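家事ロボット、いまどのへん? 台所まわりの写真メモ

「で、結局、皿洗いはやってくれるの?」と会う人みんなに聞かれます。わたしもずっとそれが知りたくて、Witardという小さなブログで家事ロボットの話ばかり書いてもう通算382本。今回は食洗機まわりの写真を三枚並べて、思ったことをだらだら書いておきます。長文は苦手という方、写真だけ眺めて帰ってもらって大丈夫です!

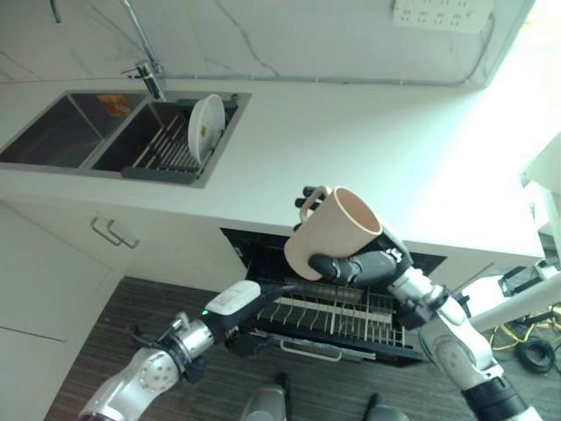

カテゴリー:台所しごと/食洗機

マグカップは好きな題材です。取っ手があるから簡単そうに見えるでしょう? でもこのロボットの右手は、取っ手を使わずに胴のほうを横から包むように握っています。うちの母とまったく同じ持ち方(笑)。下のラックには細いピンがずらっと立っていて、どこにどの角度で置くかは人間でもけっこう悩むところ。夫婦げんかの種になる家もあると聞きます。わたしは断然「カップは斜め派」です。

読者のElba Acuñaさんからは「つかむのは見飽きた、離すところが見たい」というメールをもらいました。わかります。置いて、指を開いて、隣の食器に引っかけずに手を抜く。ここまでできて、やっと一個ですからね。

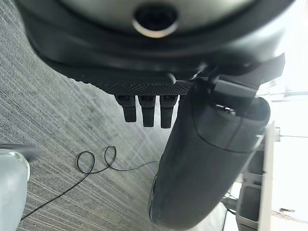
わたしが家事ロボットの話でいちばん気にしているのは、じつは手先の器用さより床です。食器をいくら上手に扱えても、家の中には玄関マットもあれば充電コードもあるし、靴下だって落ちています(うちだけ?)。カーペットの上に黒い細いケーブルが輪になって二つ、こういうのが掃除機ロボの時代からの宿敵なんですよね。わが家の掃除機ロボもコードを巻き込んではピーピー鳴き、助けに行くのはいつもわたしです。台所から居間までカップを取りに行って戻ってくる、という往復を任せるなら、足もとの話は避けて通れないと思っています。

Halvard Engströmさんは、食堂の洗い場で長く働いてきた人。彼の意見は逆で、「床は人間が片づければいい、手のほうが先だ」とのこと。Echeverríaという食堂では一晩に805枚の皿を洗ったことがあるそうで、そう言われると黙るしかない。ただ、業務用の洗い場は皿の形がほとんどそろっているけれど、家庭の流しには茶碗も弁当箱も水筒のパッキンも来ます。あのパッキン、誰か何とかしてほしい。
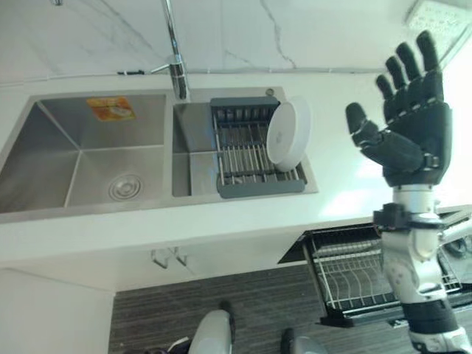
ブリルニヴェクス(Brirnivex)、6月

開いた手を見ると、つい自分の手を横に並べたくなります。指が四本上に伸びて、親指だけ左にぐいっと出ていて、関節の区切りもちゃんとある。形だけならもう十分「手」ですよね。流しのラックには白いお皿が一枚立っていて、わたしならまずあれをつかんで食洗機へ、と考えるところ。平たいお皿はマグより難しいんじゃないかな。縁が薄いし、ラックの棒の間から抜くときにカチャンとやりがちだし。

いまのところの個人的な採点は「食器を食洗機に入れるのはそろそろ見えてきた、台所を丸ごと任せるのはまだ先」。前に同じことを書いたらコメントが1571件もついて、半分くらいは「洗濯物をたたむほうを先に頼む」でした。気持ちはとてもよくわかります。

次はその洗濯物の回にするつもりです。タオルはともかく、裏返しの靴下をどうするのか。Viktória Erdősさんから質問をどっさり預かっているので、順番に取り上げていきますね。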